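## 3. 재료 및 실험 방법

### 3.1 시험편의 준비

본 절에서는 실내용 목재 상판의 표면 마감이 반사 눈부심과 촉감 평가에 미치는 영향을 측정하기 위한 재료, 장치 및 절차를 기술한다.
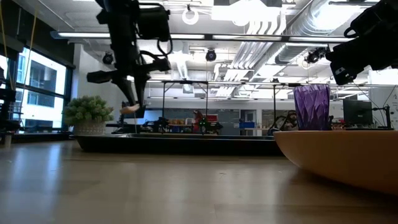 시험편은 동일 벌목 구역에서 채취한 자작나무 판재를 가공하여 제작하였다. 판재는 Sekthorpe 제재소에서 공급받았으며, 입고 후 온도와 상대습도가 일정하게 유지되는 항습실에서 함수율이 평형에 도달할 때까지 보관하였다. 옹이, 수지 주머니, 갈라짐이 육안으로 확인되는 판재는 제외하였다. 최종적으로 116매의 시험편을 확보하였고, 이를 마감 조건에 따라 무작위로 배정하였다.

연마는 동일한 순서로 실시하였다. 초벌 연마 후 표면을 증류수로 가볍게 적셔 섬유를 일으키고, 건조 후 재연마하였다. 재연마 시의 연마 방향은 목리 방향과 일치시켰다. Bråten의 선행 실험에서는 재연마 단계를 생략하였는데, 이 경우 수성 도료를 도포한 시험편에서 표면 거칠기의 산포가 크게 나타나 마감재 자체의 효과를 분리하기 어려웠다. 본 연구에서 해당 단계를 추가한 것은 이 때문이다.

### 3.2 마감 조건

마감재는 경화성 오일, 수성 무광 도료, 수성 반광 도료의 세 종류를 사용하였으며, 무처리 시험편을 대조군으로 두었다. 오일은 면포로 도포한 뒤 잔량을 닦아내었고, 도료는 분무 방식으로 2회 도포하였다. 1차 도포와 2차 도포 사이에는 도막을 충분히 건조시키고 미세 연마를 실시하였다. 모든 시험편은 도포 완료 후 50일간 양생하였다. 양생 기간을 이보다 짧게 설정한 예비 시험에서는 오일 마감 시험편의 광택이 측정 기간 중에도 계속 변화하였다.

양생실의 조명은 측정 시를 제외하고 소등하였다. 자작나무는 광 노출에 의해 황변이 진행되므로, 시험편 사이에 중성지를 끼워 적재하고 적재 순서를 주기적으로 교체하였다. 최하단의 시험편에는 하중에 의한 압흔이 발생할 수 있어 측정에 사용하지 않는 더미 판재를 배치하였다.

### 3.3 광학 측정

경면 광택은 휴대형 광택계를 사용하여 입사각 60도 조건에서 측정하였다. 측정은 목리에 평행한 방향과 직교하는 방향에서 각각 실시하였다. 목재 표면은 세포 배열에 따른 이방성을 가지므로 한 방향의 값만으로는 실제 사용 환경의 눈부심을 대표할 수 없다. 두 방향의 측정값은 평균하지 않고 별도의 변수로 취급하였다.

눈부심의 정량화에는 휘도 분포 측정을 병행하였다. 천장 조명은 선형 광원으로 통일하였으며, 광원의 색온도와 출력은 전 시험에 걸쳐 고정하였다. 관측점은 착석한 성인의 눈높이에 해당하는 위치와 상판에 근접한 저각 위치의 두 곳으로 정하였다. 후자를 포함한 것은 관측각이 표면에 가까워질수록 무광 마감에서도 경면 성분이 급격히 증가하기 때문이다. 이 현상은 프레넬 반사로 설명되며, 광택계의 표준 입사각에서는 충분히 드러나지 않는다.

휘도 대비는 반사 영역의 최대 휘도와 인접한 비반사 영역의 평균 휘도의 비로 정의하였다. 인접 영역의 설정에는 작업자의 판단이 개입할 여지가 있으므로, 반사 영역의 경계로부터 일정 거리를 둔 고리 모양의 영역을 자동으로 추출하도록 하였다. 목리의 명암 차가 큰 시험편에서는 춘재와 추재의 휘도 차이가 대비값에 혼입될 수 있다. 이를 보정하기 위해 확산 조명 조건에서 얻은 기준 영상을 사용하였다.

**그림 1.** 밝은 색 목재 상판의 표면. 낮은 시점에서 관찰되는 천장 조명의 반사와 옅은 목리.

### 3.4 촉감 평가

촉감 평가에는 성인 70명이 참여하였다. 참여자는 시각 정보가 차단된 상태에서 시험편의 표면을 검지로 왕복하여 문지른 뒤, 매끄러움, 온냉감, 점착감의 세 항목을 7점 척도로 평정하였다. 제시 순서는 라틴 방격법에 따라 배치하였으며, 시험편 사이에 휴식 시간을 두었다. 참여자는 평가 전 동일한 비누로 손을 세척하고 실내 온도에 적응하도록 하였다.

평가 문항은 Özkan이 가구용 표면재를 대상으로 작성한 문항군을 번안하여 사용하였다. 원 문항 중 '축축함'에 해당하는 항목은 번안 과정에서 점착감과의 구분이 모호하다는 의견이 있어 제외하였다. 시험편의 표면 온도는 평정 직전에 접촉식 온도계로 기록하였고, 허용 범위를 벗어난 경우 해당 시행을 뒤로 미루었다.

### 3.5 통계 처리

광학 측정값에 대해서는 마감 조건과 측정 방향을 고정 효과로, 판재를 임의 효과로 하는 선형 혼합 모형을 적용하였다. 촉감 평정값은 순서형 자료이므로 누적 로짓 혼합 모형을 사용하였으며, 참여자와 시험편을 교차 임의 효과로 포함하였다. 다중 비교에는 Holm 보정을 적용하였고, 유의수준은 0.05로 설정하였다.

결측은 주로 8월의 측정분에서 발생하였다. 항습실의 제습 장치가 정지한 기간에 얻은 측정값은 습도 기록과 대조하여 기준을 벗어난 경우 분석에서 제외하였다. 제외된 시험편은 재조습 후 다시 측정하였으나, 측정 간격이 다른 시험편과 달라졌으므로 재측정 여부를 공변량으로 추가한 모형을 별도로 추정하였다. 두 모형에서 마감 조건의 계수는 부호와 유의성이 모두 일치하였으며, 4절에서는 공변량을 포함하지 않은 모형의 결과를 제시한다.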